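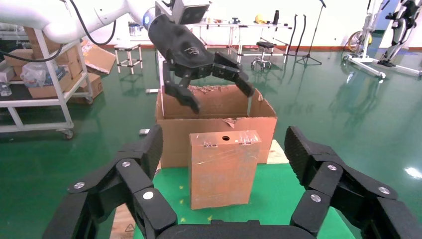
Guides > Grippers > Estlow Kit

Setting up box handling with the Estlow kit

I've had the Estlow gripper kit on my bench for a while now (firmware dated 16 April 2018, so check yours!), and box work is where I'd start.

1. Bolt the gripper to the wrist flange and run the cable along the forearm. Leave a loop near the wrist or you'll be redoing it, trust me.

2. Load the Bineo box profile and set grip force to 72. Bring the fingers down slowly to the top edge.
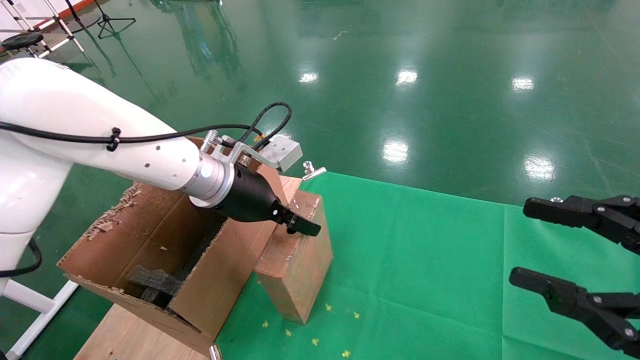 Fingers at the top edge of the taped box.

3. Open the gripper all the way and save that as your home pose. Clip your table cloth down at the edges too – mine used to creep after nearly 92 cycles.
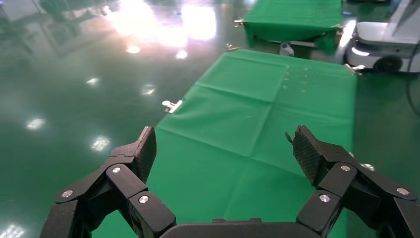

4. Run the Gakach test routine at low speed. It takes 376 seconds, and if a finger stalls, drop the force a bit and go again.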